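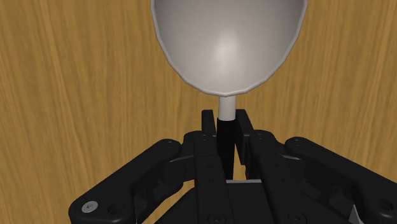 나무 상판 위에서 숟가락을 쥔 검은 로봇 손. 컴퓨터 그래픽.

2022년 12월 1일
글 밀라그로스 도밍게스

틴쿠차 스토이카는 낮 최고기온 이야기를 별로 하지 않는다. 하클로 강변 지역의 여름 기온을 오래 들여다본 기후 연구자이지만, 그가 먼저 펼친 것은 새벽 네 시의 기온표였다. 올해 6월 하클로에 폭염이 왔을 때 지역 신문은 낮 기온을 1면에 실었다. 스토이카는 같은 기간의 밤 기온이 실린 기사를 찾다가 결국 못 찾았다고 했다.

"낮에 더운 건 다들 압니다. 밖에 나가면 바로 느끼니까요. 밤에 식지 않는 건 며칠 지나야 몸에 나타납니다. 첫날 밤은 대개 그냥 잠을 좀 설쳤다고 생각하고 넘어가요."

6월 폭염 때 하클로 구시가지에서는 열한 밤 연속으로 기온이 평년 밤 기온을 크게 웃돌았다. 강 건너 우크홀름은 사정이 조금 달랐다. 같은 폭염이었지만 언덕에서 내려오는 바람이 새벽마다 마을을 지나갔고, 기온이 내려가는 시각도 하클로보다 빨랐다. 두 마을은 다리 하나를 사이에 두고 있다.

스토이카의 연구진은 이 차이를 보려고 두 마을과 그 사이 농지에 온도 기록계 139개를 달았다. 가로등 기둥, 학교 담장, 버스 정류장 뒤편이 주로 쓰였다. 설치를 맡은 쿠람 산두는 자리를 고르는 일이 분석보다 오래 걸렸다고 말했다.

"에어컨 실외기 근처는 안 되고, 햇볕이 바로 드는 벽도 안 됩니다. 지도에서 좋아 보이던 자리가 가 보면 빵집 환기구 앞인 경우가 있었어요. 그런 데는 다시 골랐습니다."

기록계 다섯 대는 여름 중간에 고장이 나거나 없어졌다. 산두는 그 자리의 자료를 이웃 지점 값으로 메우지 않고 비워 두었다. 보고서 지도에도 빈칸으로 남아 있다.

자료에서 가장 뚜렷했던 것은 포장 면적과 밤 기온의 관계였다. 광장과 주차장이 붙어 있는 구시가지 남쪽은 자정이 지나도 기온이 거의 움직이지 않았다. 반면 나무가 있는 묘지 옆 골목은 해가 진 뒤 일찍 식기 시작했다. 스토이카는 이런 결과 자체는 새롭지 않다고 했다. 도시가 밤에 열을 품는다는 것은 오래전부터 알려진 내용이다. 그가 관심을 둔 것은 폭염이 길어질 때 그 차이가 벌어지는 방식이었다.

"처음 이틀은 골목끼리 별 차이가 없어 보입니다. 그러다 닷새쯤 되면 남쪽 구역이 새벽까지도 전날의 열을 다 내보내지 못하고 다음 날을 맞습니다. 그게 쌓입니다. 저희가 그래프를 날짜별로 따로 그린 이유가 그겁니다. 평균을 내 버리면 안 보여요."
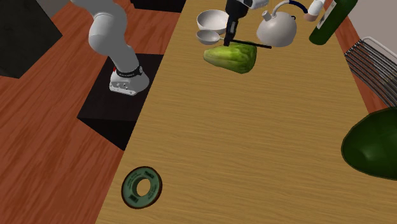 올해 6월의 폭염을 기후변화 탓이라고 말할 수 있습니까?

"한 번의 폭염을 두고 원인이 하나라고 말하지는 않습니다. 그 주에 고기압이 자리를 잡고 움직이지 않았던 것은 날씨의 문제예요. 다만 기온의 바탕이 올라가 있으면 같은 고기압이 와도 더 더워집니다. 저희가 할 수 있는 말은 이런 폭염이 예전보다 나타나기 쉬워졌다는 것이고, 하클로만 따로 계산한 수치는 아직 내놓을 단계가 아닙니다. 기록이 더 길어야 합니다."

하클로의 관측 기록은 사정이 복잡하다. 옛 관측소는 강가에 있다가 마을 밖 들판으로 옮겨졌고, 이전 전후의 값을 그대로 이어 붙일 수 없다. 스토이카는 옛 관측 일지를 정리하는 데 지난겨울을 거의 다 썼다. 일지는 마을 도서관 지하에 있었고 일부는 연필로 적혀 있어 읽기가 어려웠다. 관측 시각이 중간에 한 시간 바뀐 것도 나중에야 알았다고 한다.

"일지 여백에 '시계 고침'이라고만 적혀 있었습니다. 그 앞의 값들을 다시 봐야 했죠."

주민들의 반응은 갈렸다. 구시가지에서 하숙집을 하는 술레마 몬테시노스는 여름 내내 손님들이 창문을 열어 달라는 말과 닫아 달라는 말을 번갈아 했다고 했다. 창을 열면 광장의 열기가 들어왔고 닫으면 방 안이 답답했다. 그는 올해 꼭대기 층 방 두 개를 8월까지 내놓지 않았다.

"돈을 받고 그 방에서 자라고 할 수가 없었어요. 벽을 만지면 한밤중에도 미지근했거든요. 지붕을 고치려고 견적을 받아 봤는데, 올해는 못 하고 내년에 반만 할 생각입니다."

강 건너 파레데스 농장의 파스쿠알 트론코소는 다른 걱정을 한다. 그는 밤이 식지 않으면 토마토꽃이 떨어진다고 했다. 낮 더위는 차광막으로 어느 정도 막지만 밤에는 쓸 수 있는 수단이 마땅치 않다. 올해는 물 주는 시간을 저녁에서 새벽으로 옮겼는데, 효과가 있었는지는 자신도 모르겠다고 했다. 같은 해에 품종도 바꿨기 때문에 비교할 것이 없다는 것이다. 내년에는 밭 한쪽을 예전 방식대로 두고 볼 계획이다.

스토이카는 트론코소의 밭에도 기록계를 달았다. 농지의 밤 기온은 구시가지보다 낮았지만 우크홀름보다는 높았다. 강에서 올라오는 습기 탓일 수 있다고 보고 있으나, 습도계가 달린 지점이 적어 확인하지는 못했다. 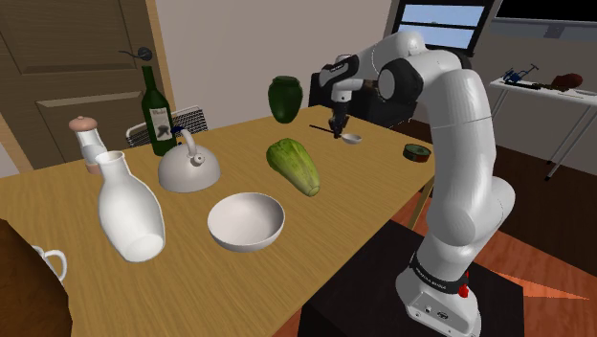

마을에서 가장 먼저 해야 할 일은 무엇입니까?

"폭염 경보를 낼 때 밤 기온도 기준에 넣는 것입니다. 지금 하클로의 경보는 낮 최고기온만 봅니다. 그래서 낮이 조금 선선해지면 경보가 풀리는데, 6월에는 경보가 풀린 뒤에도 남쪽 구역의 밤은 그대로 더웠습니다. 돈이 드는 일이 아니고 규정의 문장을 바꾸는 일이라 내년 여름 전에도 할 수 있다고 봅니다. 나무를 심고 포장을 걷어 내는 건 그다음이고, 시간이 훨씬 오래 걸립니다."

마을 의회에는 이미 제안서가 들어가 있다. 의회는 경보 기준을 바꾸면 무더위 쉼터를 밤에도 열어야 하는지를 따지는 중이다. 현재 쉼터로 쓰는 체육관은 저녁이면 문을 닫는다. 스토이카는 쉼터 운영은 자신이 답할 문제가 아니라면서도, 밤에 닫는 쉼터가 구시가지 남쪽 주민에게 얼마나 도움이 되는지는 따져 볼 만하다고 했다.

광장 포장을 일부 걷어 내자는 안도 나와 있지만 시장 상인들이 반대한다. 트럭이 들어올 자리가 줄어든다는 것이다. 산두는 상인들의 말도 맞다고 했다. 그는 광장 전체가 아니라 남쪽 가장자리만 바꾸었을 때의 밤 기온을 계산하고 있고, 결과는 봄에 나온다.

기록계는 겨울에도 그대로 둔다. 추운 밤의 자료가 있어야 여름 값과 비교할 수 있고, 떼었다가 다시 달면 위치가 조금씩 달라진다. 배터리는 해가 바뀌기 전에 한 번 갈아야 한다. 인터뷰를 마친 뒤 산두는 사다리를 차에 싣고 학교 담장 쪽 지점부터 돌기 시작했다.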